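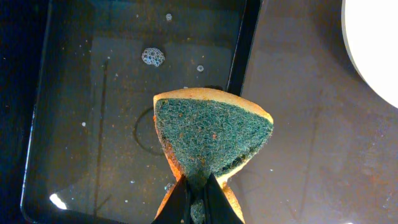

A kitchen sponge, scouring side up.

I've supported Pammont for most of my adult life, which means I have spent a frankly silly number of evenings on a cold bench beside a railway embankment. So when the club told us in February that it was thinking of leaving the old ground, I took it about as well as you'd expect. I went and stood in the kitchen for a bit. Then I rang my brother, who was already cross.

If you don't follow the lower leagues, the short version goes like this. Pammont have played at Hendulel Road for over 60 years. The ground holds 2,250 when the far terrace is open, and the far terrace hasn't been fully open for a good while, what with the crumbling steps and the drainage and whatever it is that's living under the turnstile block. The owners want to move us to a new place out by the ring road, next to the Serkus retail park. It would have proper seats, a roof that covers people, and toilets you could take your mum to.

They also want the council to help pay for it, and that's where the shouting started!

I should say I'm not against the move on principle. I've been rained on sideways at Hendulel Road. I've had a pie blown clean out of my hand there. The pitch slopes so badly towards the allotments that visiting keepers ask to swap ends at the toss (fair enough, I would too). And the players deserve changing rooms where you can stand up straight in the showers. All of that is true and I'd sign my name to it.

But I've read the proposal twice now, and the bit I can't get past is the lease. The club would sell Hendulel Road for housing, the money would go into a holding company, and the holding company would rent the new ground back to the club. So we'd swap a tatty ground that belongs to us for a smart one that doesn't. If the rent goes up, or the owners get bored, or somebody falls out with somebody, where do we go then? There's a clause saying the terms can be looked at again every four years. Looked at by whom, it doesn't say.
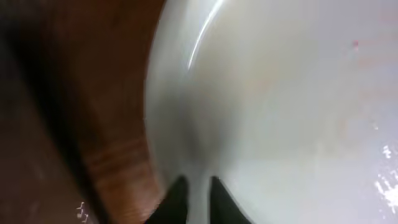

I went along to the open evening at the library hoping to get that cleared up. It was packed, and very hot, and the slides kept going to sleep. The people from Sugawara, the architects, were lovely and answered everything they were asked about sightlines and parking and how the wind comes off the dual carriageway. You could tell they'd been up to Hendulel Road and had a good nose round. They've kept a bit of standing behind one goal, which got the only real cheer of the night, and they want to take the old clock with them.

The money questions went less well. A chap near the front asked what happens to the council's share if the club gets relegated, and he was told that was a matter for a later stage. Someone else asked about buses. The last one back into town from the retail park goes before a midweek game has even finished, so unless that changes, everybody without a car is leaving at half-time or walking home along the verge. I don't drive, so I was very interested in that one. It was also for a later stage.

What surprised me was how split the room was. I'd gone in thinking it would be the old hands against and the younger lot in favour, and it was far muddier than that. The woman who sits behind me, and who has called every linesman since the eighties a disgrace, can't wait to go. She's had a hip done and those steps are murder. Two teenagers in last season's away shirt were nearly in tears about the embankment end. My brother changed his mind between the tea urn and the car park, then changed it back again on the way home.

The council votes later this summer, and there's another meeting before that, where we've been promised proper figures. I'll be there with my list. Top of it is the lease, then the buses, and then I'd like to know whether the new catering contract means the end of the onion bhajis from the hatch by the corner flag, which are the best thing about the club in any season and quite a lot better than our midfield.

In the meantime I've renewed my season ticket, same seat, same bench, a few quid more than last year. The envelope came with a leaflet showing the new ground in bright sunshine, full to the brim, with everyone in short sleeves. I've stuck it on the fridge next to the fixture list from our cup run, and I still can't decide which one I like looking at more.

June 2023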